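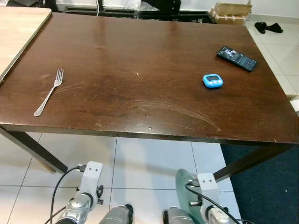
When do we have to stop and re-zero the arms during a shift?

After any contact the operator didn't intend, after any e-stop, and at every change of operator, whichever comes first. The old habit of doing it once in the morning is withdrawn.

August, 14:20. Notes from going through the bench rules with Maysoun and Hussam R.

Speed limit in shared mode stays at 600 mm/s at the tool. Hussam Z. wants it lower for cutlery tasks. Left open until he has the force logs out of Gavoneo.

Start-up check needs 2 people, one at the stop button and one reading the list aloud. Signing for both roles is not allowed. Jozefína found 2 sheets where it had been done; both runs marked void.

Task timing: start the timer before the arms are enabled, stop it after they are parked. Kerner's sheet says the reverse. Ours takes precedence, and I have written to Emiliano to get theirs changed.

Personal phones: the draft doesn't say whether they may be within reach of the arms. Maysoun proposes outside the reach envelope unless the phone is listed as a task object. Agreed, wording to follow.

Cables: slack to be checked at full extension on both sides. Record the joint angles, a tick is not enough.

Fault ticket 2189 (left arm drifts after warm restart) still open. Until it is closed, cold restart only, and write the ticket number on the run sheet.

To do: reprint the list, remove the old copy from the Jindora folder, ask Hussam Z. for a date on the logs.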